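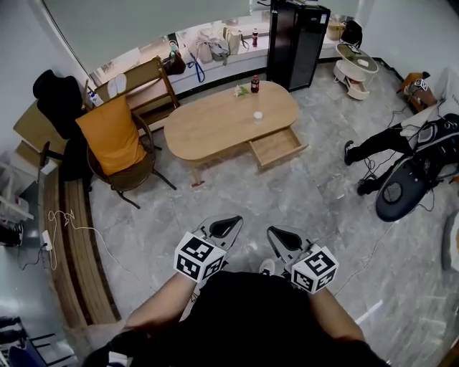 A coffee table with its drawer pulled out.

Furniture swap at Rimberg hall filled up before lunch, second one planned for December

Doors at the Rimberg hall opened at 9 on Friday and by mid-morning the line ran past the bike racks. Swap day again. Bring a piece, take a piece, no money changes hands except the door fee, which pays for heat and the van.

Final tally from the door: 1,960 items logged in, 1,510 gone by closing. Chairs went first. They always do. Bookshelves next, then anything with drawers. Wardrobes hardly moved at all, and there were still a lot of them against the back wall when the lights went down.

"People measure the room and forget the stairs," said Mirjam Kälin, who ran the intake desk. She turned away mattresses, car seats and one aquarium with gravel still in it.

New this year, a repair corner. Gönül Erdem had a bench by the side door and took whatever came — wobbly legs, stuck drawers, hinges hanging by one screw. Her advice on drawers, repeated most of the morning: take it all the way out, vacuum the runners, rub a candle stub along them, put it back. No oil. Oil grabs dust and you are back where you started by spring. Loose legs she glued and clamped and sent off with a note saying dont sit on it until Sunday.

Kornari, the secondhand shop on the square, sent two people and a roll of moving blankets. Owners there say the swap doesn't hurt business. Saturday was busy in the shop last year too, mostly folks who had picked up a table and now wanted chairs to go with it.

Some grumbling about parking. The lot behind the hall was closed for drain work and the sign pointing to the overflow lot was facing the wrong way until somebody turned it around after ten. Organizers say there will be two signs next time, and a loading slot, 30 minutes max, for anyone with a trailer.

Tags were another sore spot. Under the rules a piece is yours once your tag is on it, but several tags fell off and at least one sideboard ended up with two owners. Settled by coin toss. String tags in December, Kälin said, no more stickers.

Leftovers go to the Dotbridge warehouse, where they can be looked at on weekday afternoons. Anything still there at the end of the month gets broken down for lumber.

The December swap is at the same hall, same door fee. Lamps and small kitchen items will be accepted this time, but lamps must have a plug on them. Sign-up sheet for helpers is at teh front desk — morning shift is the short one, evening shift still needs people who can lift.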